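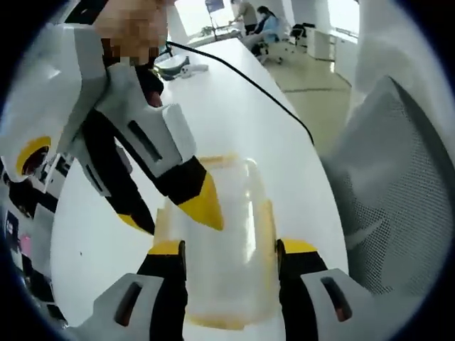 My project started with a dumb question: how do you store stuff in a shared office without everybody hating you? I picked clear plastic containers (cheap, light, and you can see what's inside!) and spent most of August fussing over them at the big white table.

Upright was my favorite right away. It takes up so little room, and I could still slide my notebook in next to it.
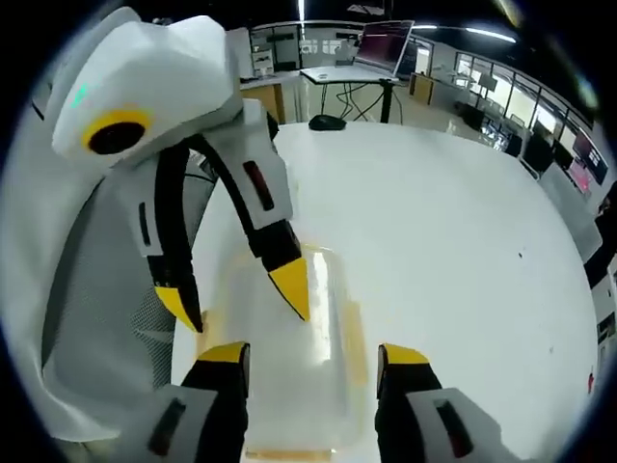 The tint along the edges bugged me more than I expected – I kept mistaking it for leftover juice, so I'd go with labels on the side and leave the rim alone.

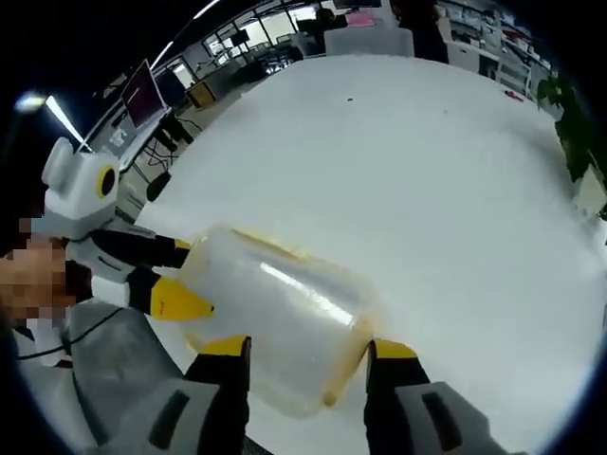

**Jolán Veres**
*Student, Skukholm storage project*

Laying one on its side is fine for pens, but I wouldn't do it on a shelf. Next up is trying 6 of them in the supply cabinet, with lids.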